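Origin rules and the cumulation question for small importers
Trade Policy and Customs board – 9 replies

lsymonenko
We bring in finished textile goods (laundry and produce bags, mostly mesh) through Zimbridge and I am trying to work out whether we still qualify for the preferential rate. Fabric is knitted in country A, cut and sewn in country B. Both have agreements with us, but they are separate agreements with separate origin protocols. Our broker at Claline says the sewing is enough to confer origin in B. The protocol text I have says the fabric has to be formed in the territory of a party, and A is not a party to B's agreement. The rate difference on the last entry came to 2,672 in duty. The product is the plain white one.
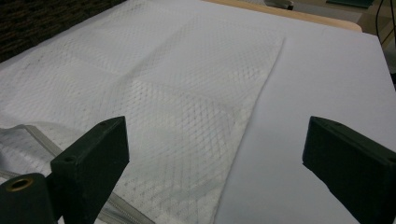 Mesh bag, white, out of the fold

Has anyone had this accepted at entry and then held up on verification?

Elínborg Hviid
Your broker is thinking of the old rule. Cut-and-sew conferred origin under the previous protocol. The current one is fabric-forward for most made-up articles. Read the product-specific rule for your heading, then the chapter note, in that order. The chapter note overrides in a few places.

dstougaard
Disagree in part. There is a de minimis line for non-originating textile material, and there may be a cumulation clause that lets B count material from A. Which version of the protocol are you working from?

lsymonenko
The one in force from September. The cumulation article is there but it says it applies "subject to notification" and I cannot find a notification.

Elínborg Hviid
Then it does not apply. An unnotified cumulation article is dead text. And de minimis won't help him if the whole bag is made from A's fabric. That allowance is for a minor component.

dstougaard
Agreed on de minimis. I was asking about the drawcord and trim, which could be the only originating part for all we know. On notification, some parties publish it in their own gazette and the other side's customs site never links to it. I would not call it dead until both gazettes have been checked.

Valdemar G
Splitting the question in two may help.
1. Is the classification right? The origin rule hangs off the heading, and a bag for packing goods sits under a different heading from a household made-up article. The rules are not the same.
2. Who signed the origin statement? If it was the sewing plant, they have to hold the fabric supplier's declaration. If they can't produce it on verification, the claim fails whatever the rule says.

We lost 13 entries on point 2 alone. The goods may well have qualified. The paper was missing.

lsymonenko
Classification is what I am least sure of. Claline enters everything as household articles. The produce bags go to a packer, Ragnarsson, and get filled there. The laundry bags are retail. Same mesh, same seam, two sizes. 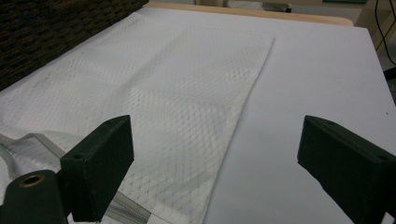 Sigrún Oddsson thinks the packer's use settles nothing, and that the heading follows what the article is at the border, meaning its construction and how it is presented. I put the same question to her at Bradavix last year and she pointed me to the explanatory notes, where packing bags are described by the kind normally used for the purpose. So two sizes of one bag can land in one heading or in two, and a binding ruling is the only way to be sure.

Elínborg Hviid
A binding ruling takes months and he has shipments moving now. Enter at the full rate, keep the right to claim a refund, and file for the ruling in parallel. Check the time limit for the refund claim first.

Valdemar G
That ties up cash. For a small importer I would rather see an advance origin ruling on one product and leave the rest as is.

Elínborg Hviid
"Leave the rest as is" means continuing to claim a preference he has doubts about – in writing, on a public board. I would not.

dstougaard
With her on that one. If the claim is wrong, a voluntary disclosure before they open a verification is treated far better than one after. The duty is owed either way, but the penalty may not be.

lsymonenko
Understood. I have asked the sewing plant for the fabric declarations and told Claline to stop claiming preference on new entries until I have them. I will check both gazettes for the notification. The entry in question had 1,634 in other duty on it that isn't disputed, so I'll keep that out of any disclosure.

dstougaard
Give the full entry in the disclosure and mark which lines are affected. Partial figures tend to generate a second letter.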